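Memoria de proyecto – Taller de Robótica II
Grupo Hevdale
Separación de móviles y fundas con dos brazos: aprendizaje por imitación con pocas demostraciones

1. Qué queríamos saber

La pregunta era corta. Si grabamos las demostraciones colocando los objetos siempre igual, ¿la política aprende la tarea o aprende la mesa? El grupo del año pasado (proyecto Drarley) dejó escrito que con posiciones fijas les iba muy bien en su propio banco y mal en cuanto alguien movía algo. No dieron cifras. Nosotros queríamos darlas.

Tarea: un brazo sujeta, el otro separa o levanta. Móviles y fundas mezclados, tumbados y sin orden. Las fundas sueltas son lo difícil, pesan poco y se van con el dedo de la pinza.

2. Montaje

Dos brazos atornillados al larguero delantero, mesa de madera clara, paredes lisas. Cámara fija más cámara pequeña en la muñeca. Teleoperación con el software Skostum, versión del laboratorio, sin tocar nada salvo la frecuencia de guardado. 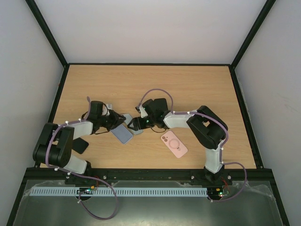 Grabamos 300 demostraciones en total, repartidas en dos conjuntos. Conjunto A: posiciones marcadas en una plantilla de papel que se quita antes de empezar. Conjunto B: cada uno deja las cosas donde quiera, con la única regla de que ambos brazos lleguen. El B cuesta bastante más, sobre todo al principio, cuando el que teleopera todavia no le ha cogido el punto a la muñeca.

Descartes: las demos con choque entre pinzas, las que pierden fotogramas y las que el operador para a medias. Tras la limpieza quedaron 204. Menos de lo previsto. Hubo que repensar el entrenamiento porque el plan inicial contaba con casi todas.

3. Entrenamiento

Misma arquitectura para A y B, mismos pasos, misma semilla. Recortamos el conjunto mayor para igualar tamaños. Probamos con y sin la cámara de muñeca – esto no estaba en el plan y al final es lo más interesante de la memoria.

Sin muñeca, la política se acerca bien y falla en el último tramo. Cierra antes de tiempo o empuja la funda. Con muñeca corrige más, pero si la pinza tapa el borde del objeto se queda dudando, oscila y a veces no cierra nunca.
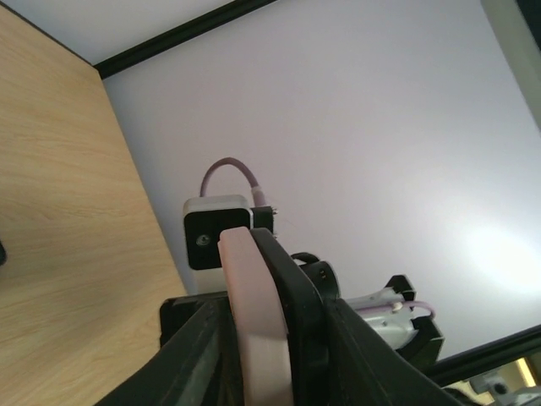 Efa Rees comentó en la revisión intermedia que estábamos comparando dos cosas a la vez, variedad de posiciones y vista de muñeca, y que sin las cuatro combinaciones la tabla no iba a demostrar nada. También pidió que el evaluador no supiera qué política estaba corriendo.

Le hicimos caso en lo primero. Lo segundo solo en parte: quien puntuaba no veía el nombre del modelo, pero la oscilación con muñeca se reconoce enseguida. Queda anotado como limitación.

4. Resultados

Evaluamos en 179 intentos repartidos entre las cuatro combinaciones. Un intento cuenta como bueno si el objeto queda agarrado y separado de los demas sin ayuda. Agarrar y soltar a medias cuenta como fallo.

– A sin muñeca: bien en la plantilla, se hunde fuera.
– A con muñeca: mejora algo fuera, no lo suficiente.
– B sin muñeca: parejo en todas partes, mediocre.
– B con muñeca: la mejor fuera de plantilla. Dentro, un poco por debajo de A.

El desglose por objeto va en el anexo. Resumen rápido: los móviles salen mejor que las fundas en las cuatro, y el agarre por el borde mejor que desde arriba.
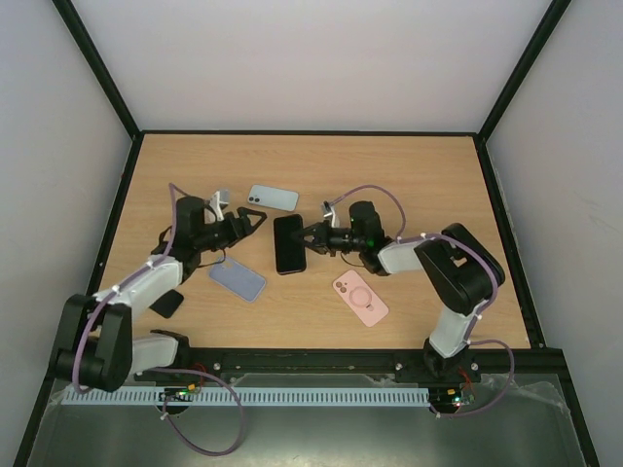
Los fallos los clasificamos a mano en cierre prematuro, arrastre, oscilación y choque. El arrastre domina en A. La oscilación solo aparece con la cámara de muñeca. Choques hubo pocos, casi todos con los objetos muy al centro, donde los dos brazos se estorban.

5. Lo que falta

Repetir con otra semilla, una sola es poco. Cambiar la luz. Pasar los modelos al banco de Villanueva, que tiene los mismos brazos pero otra mesa; era la prueba buena y no dio tiempo, nos dieron turno en diciembre y la entrega es antes.

Anexos: A) desglose por objeto, B) parámetros, C) criterios de descarte.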